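Doblar una camiseta sigue siendo más difícil que soldar un coche

PLEDHOLM – Si alguien esperaba entrar el miércoles en la nave de Mandale y encontrarse con un mayordomo de acero sirviendo el café, se llevó una desilusión. Quien fue a ver hasta dónde llegan hoy las máquinas con las tareas de andar por casa y de taller salió con los ojos como platos. Yo fui de estos últimos, lo confieso.

La jornada de puertas abiertas reunió a 464 visitantes, bastantes más de los que caben cómodamente entre las mesas de pruebas, y la pregunta que más se oyó por los pasillos fue la de siempre: ¿pueden ya hacerlo o no? La respuesta corta es que algunas cosas sí, y cada vez mejor.

El equipo de Marta Demchenko lleva desde abril anotando cada intento de una lista de 54 tareas: vaciar un lavavajillas, emparejar calcetines, reponer una estantería, cerrar un táper, meter tornillos en su cajetín, enroscar un tapón. Son 814 intentos apuntados a mano en unos cuadernos de tapas verdes que Demchenko enseña con un orgullo contagioso. De las 54 tareas, 11 salen ya bien a la primera casi siempre. Reponer estantes es una de ellas, y verlo en directo es una gozada: paquete, giro, hueco, siguiente paquete, sin prisa y sin tirar nada.

Con la ropa la cosa cambia. Oksana Koval, que se ocupa de los textiles en Mandale, pasó buena parte de la mañana con una camiseta de algodón que cada vez caía sobre la mesa de una manera distinta. Al cuarto intento quedó doblada, con una manga algo rebelde, y la sala aplaudió como si hubiera sido un gol. «Una puerta de coche llega siempre igual. Una camiseta no llega igual ni dos veces seguidas», explicaba Koval mientras la volvía a arrugar para empezar de nuevo.

Tampoco el lavavajillas está resuelto. Los platos van de maravilla, las tazas también si el asa mira hacia donde toca, y las copas finas siguen siendo cosa de humanos. Conall Moynihan, llegado de la empresa Rokard, apuntaba que el tiempo importa menos de lo que la gente cree: si la cocina se recoge de madrugada, da igual que tarde dos horas. Un señor de la primera fila le preguntó si también frota las sartenes. Todavía no, pero están en ello.

Lo que a mí me ganó del todo fueron las faenas pequeñas, las que en un taller o en un laboratorio se hacen cien veces al día sin pensarlas. Abrir y cerrar tapas, por ejemplo. Una caja de puntas de pipeta, con su tapa de bisagra y su rejilla llena de agujeros, parece un juguete hasta que hay que manejarla con dos dedos finos y sin tacto. Si se aprieta de más, la caja se desliza. Si se aprieta de menos, la tapa ni se entera. ¡Y las puntas pesan tan poco que cualquier roce las mueve!

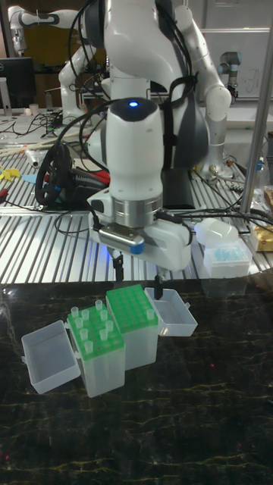 Jacinto Cortés, técnico con media vida en talleres de montaje, lo resume sin adornos: la fuerza está resuelta hace décadas y lo que falta es el tacto. A su juicio, el salto de este año ha venido de dejar que la máquina se equivoque y corrija sobre la marcha – que vuelva a buscar el borde, que pruebe otro ángulo – y eso se nota mucho más en una tapa de plástico que en una pieza de veinte kilos. Cortés calcula que las tareas de banco, con objetos rígidos y conocidos, llegarán a los pequeños negocios bastante antes que a las cocinas.

Hay quien ya hace planes. La ferretería Polák, a dos calles de la nave, quiere probar después del verano un puesto de clasificación de tornillería para las horas en que la tienda está cerrada. Será una prueba modesta, con tres cajones y una persona pendiente, y en Mandale hablan de ella con la misma ilusión que si fuera un viaje espacial.

Rosalind Nguyen-Tran, coordinadora de la jornada, cerró el turno de preguntas recordando que la lista de tareas está abierta y que cualquier vecino puede proponer la suya. Al salir, en la hoja de la entrada había ya un buen puñado de sugerencias. Ganaba por goleada poner la funda del edredón. Demchenko la leyó, soltó una carcajada y la apuntó en el cuaderno.

La nave volverá a abrir al público en otoño, de nuevo en horario de mañana y con entrada libre.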